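O que entra na conta antes de comprar um robô

Na sede da Pulero, em Fostevthorpe, a discussão sobre comprar equipamento costuma começar pelo chão. O espaço é de concreto polido, com paredes brancas e teto cheio de luminárias, e cada máquina nova disputa área com camas, mesas e pontos de trabalho. A empresa desenvolve robôs móveis para tarefas domésticas e prepara o orçamento do próximo ciclo, que precisa estar fechado em julho.

O pedido inicial da equipe técnica era simples: mais robôs de base com rodas. Na revisão, a lista mudou. Uma parte do dinheiro passou para garras de mão, que uma pessoa segura e usa para executar a tarefa ela mesma, como esticar um lençol ou recolher roupa. O custo de cada garra é uma fração do custo de um robô completo, e o treinamento de quem opera leva 15 minutos.

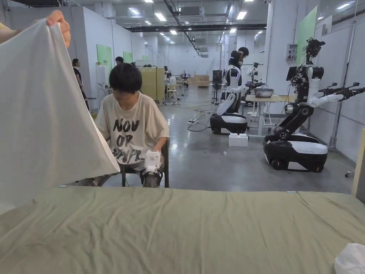 A verba aprovada para garras é de 4000 euros, com peças de reposição incluídas. Os dedos são o item que mais se gasta. A Requena, que fornece as peças, entrega em 30 dias, e esse prazo já parou o trabalho uma vez, no início do ano. Desde então a Pulero mantém estoque próprio e registra cada troca numa planilha: data, número da garra, lado do dedo, horas de uso.

Os robôs completos seguem outra lógica. Além do preço de compra, há o contrato de manutenção, as baterias, o seguro e a instalação elétrica. Este último item foi subestimado na primeira versão do orçamento. A proposta agora prevê tomadas novas e canaletas para os cabos, com um valor separado para o eletricista.

Também há o mobiliário. Cama, cabeceira, mesas e cadeiras entram como equipamento, assim como lençóis, camisas e tigelas. São compras pequenas, feitas muitas vezes, e por isso difíceis de acompanhar. Uma única nota de têxteis somou 1031 euros. A saída foi criar uma linha própria para consumíveis, com limite mensal.
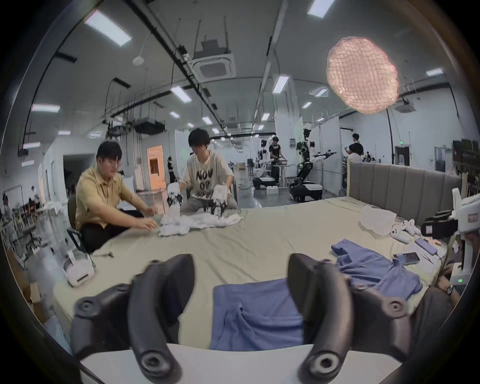 A hora de trabalho continua sendo a maior despesa. Uma garra parada custa pouco, mas uma pessoa esperando por equipamento custa o turno. O plano prevê, portanto, mais garras do que operadores, para que uma unidade com defeito possa ser trocada na hora.

A Erlow, consultada para a compra das bases móveis, ofereceu também aluguel com opção de compra. A mensalidade é mais alta que a parcela de um financiamento, mas inclui assistência no local e substituição da máquina em caso de pane. A Pulero pediu as duas propostas por escrito e deve decidir depois da vistoria da parte elétrica.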